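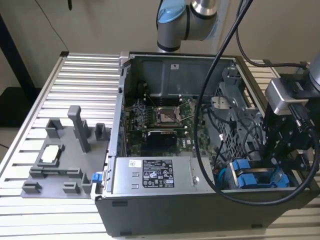
Owners of older desktop computers are often told that their machines are finished when all they need is a new processor, a second drive or a good cleaning, according to one reply to a survey carried out by Kurkine in December. The same reply asked for a place where the work could be done at a fair price and where the owner would be told plainly what had been replaced.

Kurkine today announced the opening of its desktop repair and renewal service, which will accept computers from households, schools and small businesses. The service will operate from the company's existing workshop in the Poirier building and will handle tower computers of any make, provided that the case can be opened and the main parts removed without cutting or drilling.

15 February 2018

The service covers the parts that most often decide whether a desktop remains useful: the processor, the memory, the power supply, the storage drives and the expansion cards. Each computer will be opened and inspected before any price is given. The owner will then receive a written estimate listing the parts to be kept, the parts to be replaced and the cost of labor. No work will begin until the estimate has been signed.

During the survey period, Kurkine inspected 138 desktop computers brought in by customers in the region. Many were judged suitable for continued use after the replacement of a single part. The company found that power supplies and storage drives were the parts most in need of attention, and that processor sockets called for particular care. The contacts in an open socket are easily bent, and damage of this kind can mean the loss of the whole motherboard. For this reason, the new service will require every empty socket to be inspected under magnification before a processor is installed.

Parts for the service will be supplied by Grasteo under an agreement that runs for 2 years. Grasteo will provide new and tested used parts, including memory, small graphics cards, drive carriers and data cables. Used parts will be marked as such on the estimate, and customers may ask for new parts only. Power supplies will always be fitted new.

Storage drives removed during the work remain the property of the customer. They will be returned in a sealed bag with the finished computer unless the customer has asked in writing for them to be erased. Kurkine will not copy, open or examine personal files except where a transfer to a new drive has been ordered. Customers are nevertheless advised to make their own copies of important files before bringing in a computer.

The opening of the service forms the first stage of the Celier program, through which Kurkine intends to return 500 renewed desktop computers to use. Some of these will be customers' own machines. Others will be computers donated by businesses that are replacing their equipment, and these will be offered to schools and public libraries at the cost of parts. Organizations wishing to donate computers should prepare a list of the models and state whether the drives have been erased.

Standard work will be completed within around 3 weeks of the signed estimate. Cleaning and the installation of memory will normally take less time. Where a part is out of stock, the customer will be informed and may either wait for delivery or collect the computer in its original condition without charge for labor.

All completed work carries a written warranty covering labor and newly fitted parts. The warranty does not extend to parts that were already in the computer when it was received. A record of the work will be placed in an envelope with the machine, and a second copy will be kept at the workshop so that later repairs can be planned from it.

Computers may be brought to the workshop reception desk in the Poirier building during normal business hours. Monitors, keyboards and printers are not covered by the service and should be left at home. The power cord should be included. Laptop computers cannot be accepted at this stage.

About Kurkine

Kurkine repairs and maintains office and household computer equipment. Its workshop also offers parts testing and data transfer between drives. Press inquiries and requests to donate equipment under the Celier program may be addressed to the Kurkine communications office.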